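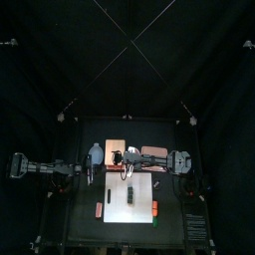
Ploltemholm, June
By Ultan Hennessy

README for the Nillorora tabletop set, revision after the right arm fault

Read this before training on anything from the second half of the set. Episodes after number 243 were recorded with a fault in the right arm, and some of them are labelled as successes when they should not be.

Set-up

Two arms face each other across a black table inside a fabric-lined enclosure. The objects are ordinary desk and kitchen things: a bottle, a marker, a white board, a pink tray, small dark green blocks. Each episode is one instruction, such as "put the marker on the tray", carried out by an operator driving both arms. Joint positions are logged with every camera image. The mounts and control software were supplied by Grosico.

What went wrong

The right wrist encoder began dropping readings. When a reading was lost, the controller repeated the last good value and carried on. If the wrist was moving at the time, the logged angle fell behind the real one and then jumped when the signal came back. On most episodes the gap is too short to matter. On the worst it lasted 900 ms, and the gripper closed beside the object with the log showing it in the right place.

We found it when the right arm came down hard on the table edge during a block task. The force limit did not trip, as it was calculated from the same stale angle. The operator used the stop button. Nothing was broken and no one had a hand inside the enclosure, but we have treated it as a safety matter.

Cause

A worn connector where the cable bends at the wrist. Uysal replaced it and the length of cable behind it. The left arm was checked and is fine.

What changed

- The controller now halts both arms if a wrist reading is more than 200 ms old.
- The force check no longer uses the wrist angle.
- Operators keep the stop button in reach for the whole session – it used to sit on the shelf behind.

Using the data

The full set is 4000 episodes. Those with lost readings carry the flag wrist_stale in the episode table. Leave them out for anything that learns from joint positions. The images are sound and can be used alone. Success labels on flagged episodes are being checked again by eye, and until that is finished the column label_checked reads 0.

Please do not smooth over the jumps and put the episodes back in. We tried it, and the corrected angles still did not match the images.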